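Skoltness Residents' Association
Minutes of the August meeting

The meeting was held on Monday in the reading room of the Nollach building. It was opened at 7 in the evening by Morenike Danladi, who chaired. Tihomir Stojanović wrote the minutes. The minutes of the previous meeting were accepted with one correction: the broken lamp is at the back stairs, not at the front stairs.

1. Bicycle storage
The shed is full again. Members discussed whether old bicycles without a name tag can be removed. It was agreed that a notice will hang on the shed door during the whole month, and after this the untagged bicycles will be given to the Halilović repair shop. Mrs. Elel asked that children's bicycles are excepted. This was accepted. 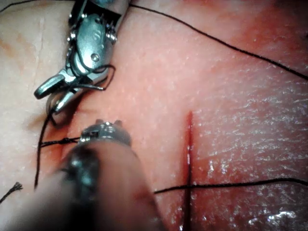 Instrument with narrow metal jaws over the soft tissue pad, with black thread.

2. Courtyard trees
Two offers were received for cutting the branches over the parking places. The lower offer is 900 and does not include taking away the wood. The higher one includes it. Morenike Danladi will ask the first company what the removal would cost separately. The decision is moved to the next meeting.
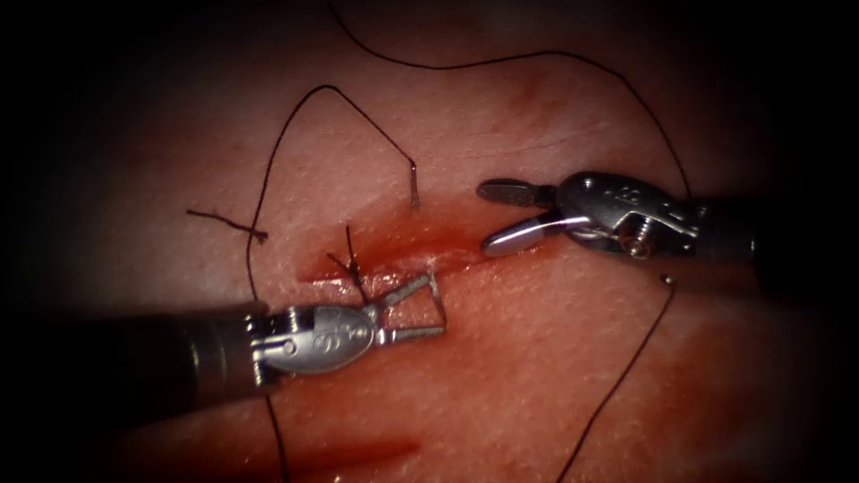

Suturing practice pad with the red-stained cut across the middle.

3. Noise in the evening
Three households on the second floor wrote to us about music after ten o'clock. The house rules were read aloud. It was found that the text in the entrance is an older version than the text which new tenants receive. Tihomir Stojanović will print the newer one and replace it.

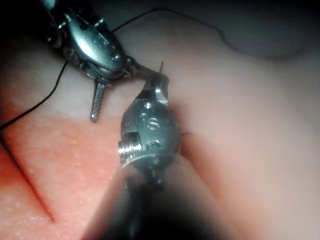
There was also a question if drilling is permitted on Saturday. It is permitted until two in the afternoon. One member wished to have this hour changed, but the proposal did not get enough votes.

4. Summer table
The shared dinner in the courtyard will take place as last year. A sum of 200 was approved for drinks and paper plates. Food is brought by the households.

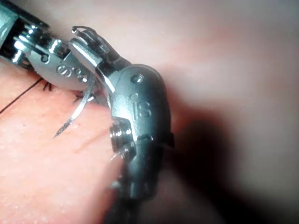
The long tables must be borrowed from the school before Friday noon. Mrs. Elel has the telephone number and will call.

5. Other matters
The key for the laundry room is still missing. Who has it is asked to put it in the association's mailbox.

The meeting was closed at 8:40.

Minutes: Tihomir Stojanović
Checked: Morenike Danladi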